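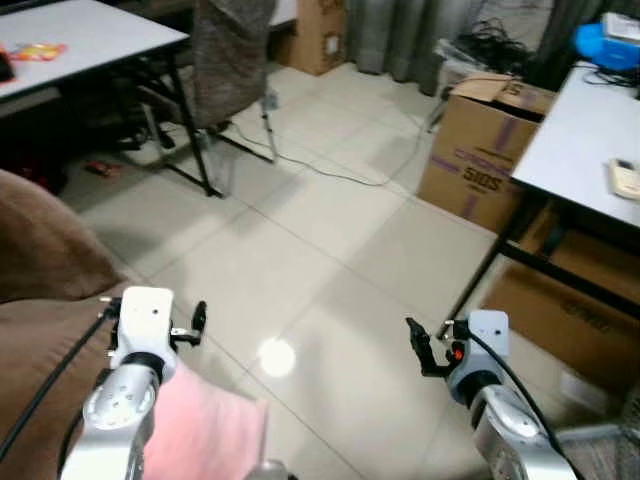
Collecting Demonstrations of Soft Objects for a Two-Arm Robot
Student project report, Kurnholm, September

1. Aim of the project

In our project we wanted to teach a robot with two arms to pick up soft things and put them on a chair. We did not write the movements by hand. A person moves the arms, the computer saves the motion together with the pictures, and later a learning program tries to copy it. One such saved run we call an episode. The plan was to collect 300 episodes, and the software we used for this is called Brimen.

My part was the collecting and checking. The training is described in the report of the second group, so I will write of it only shortly.

2. The room

We decided against the laboratory and worked in an ordinary room with furniture. In the laboratory the light is always the same and the floor is always free, and a program trained there may fail when it comes to a home. The tiled floor gave us more trouble than I expected. It reflects the lamps, and the bright spot moves in the head view when the robot moves. We kept this in the data on purpose.

For every episode the operator wrote down the start position of the arms and which chair was the target. The brown tub chair was used most often, as its round back is difficult for the grippers to go around. 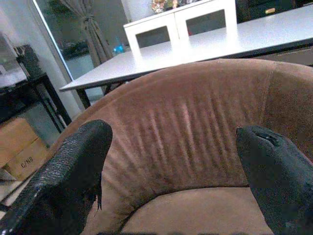 Wi asked at the mid-term talk whether one chair is enough, and said that a program can learn the colour of the chair instead of the task. I think this remark is correct. After the talk we added 45 episodes with another target, but it is still a small share of the whole.

3. Soft objects

Pillows and cloths do not keep their shape. The same gray pillow with the bear face can lie in many ways, and a grasp that was good in one episode is useless in the next. Our rule was to take the pillow at a narrow part, with one finger on each side, and to close slowly. If the operator missed more than 2 times, the episode was stopped and marked as failed — but not deleted.

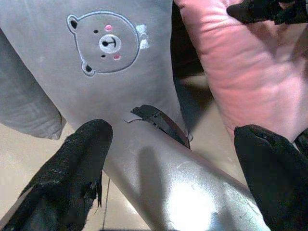 Failed episodes should be kept in a separate folder, wrote a reader of the first draft from Ilholm, or they will be mixed into the training by mistake. We followed this advice, and it took one Tuesday afternoon to sort everything.

4. Problems

The covering of the gripper fingers wears, so early and late episodes do not look quite the same from the wrist. Also 12 episodes had no sound time stamp and could not be matched with the arm motion. I repeated them with the same start positions. In future work I would check the time stamps directly after each run, before the objects are moved back.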